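Teaching by Hand at the Nagano Workshop

14 February 2024

The training rooms at Endora occupy the upper floor of a former instrument works in Nagano. Since October they have been given over to a single question, which the company considers to be of some importance to the small manufacturers it serves: how may a person who has never written a line of code show a robot what to do?

Two methods are in use. Under the first, the operator takes hold of the arm itself and leads it through the task while the joints are left free to move. Under the second, the operator sits at a desk and steers the arm from a distance by means of a hand-held controller, watching its progress on a screen. Both methods produce a record of movement from which the robot later learns. Endora has long favoured the first for new staff and the second for delicate or awkward work, and the present programme was set up to test whether that preference is justified.

Hinata Kaneko, who directs the programme, is cautious in her account of it. "Leading the arm by hand feels natural, and people trust it quickly," she says. "They also lean on it. The robot then learns a path that includes the weight of somebody's elbow." Remote control removes this difficulty and introduces another, for the operator can no longer feel when the fingers have met the table and must judge the distance by eye.

Much of the early practice is carried out in simulation. The software, known within the company as Luvow, gives the trainee a view from just behind the gripper, looking out between its two fingers towards the work surface. 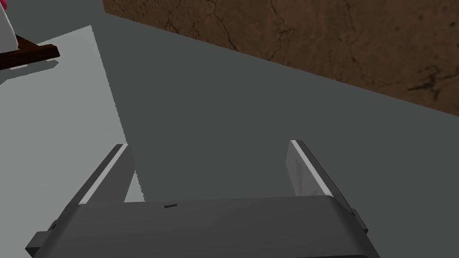 Trainees spend their first sessions simply moving about in this view, with nothing to pick up. They are asked to lower the gripper towards a point on the table, stop, raise it and return. Only when the movement has become steady are they given an object to grasp. Genji Hamada, the senior instructor, regards this period as the most useful part of the course and the part most often resented. Experienced machinists, he observes, expect to begin with the task itself. Several have told him that they found the first morning tedious, and he has declined to shorten it.

The programme has so far gathered 1580 demonstrations, of which 122 were set aside by the reviewers. The commonest fault was hesitation. An operator who pauses above an object, considers the matter and then proceeds has done nothing wrong in ordinary terms, but the pause enters the record along with everything else, and a robot trained on many such records may come to pause as well. Mitsuko Koyama, who leads the review, asks operators to decide on the grasp before they touch the controls. A demonstration that goes astray is to be stopped and begun afresh.

Opinion within the company is divided on how much correction is desirable. Setsuko Oda, an engineer in the learning group, holds that a certain number of imperfect demonstrations should be kept, provided that the operator recovers from the error within the same recording. A robot which has only been shown faultless work, she argues, has no means of knowing what to do when an object slips. Her proposal was adopted on a limited basis, and 106 recordings of this kind are now held as a separate set. Their value has yet to be established.

The first outside firm to take part is Clelley, a maker of small fittings whose packing line has been difficult to automate by conventional means. Its products change often, and the cost of reprogramming a machine for each change has been thought too great. Kohei Katayama, the production manager, has sent members of his packing staff to Nagano to be trained as demonstrators. He was clear that they should come from the line itself. The manner in which an experienced packer turns a part before setting it down is not recorded in any of the firm's instructions, and he wished it to be passed on by those who possess it.

Work on the Clelley task will continue under remote control, with hand-led sessions retained for comparison. Endora intends to give its operators longer rests between recordings, following complaints of tired wrists, and Hamada is preparing a revised guide to the controller for the next group of trainees.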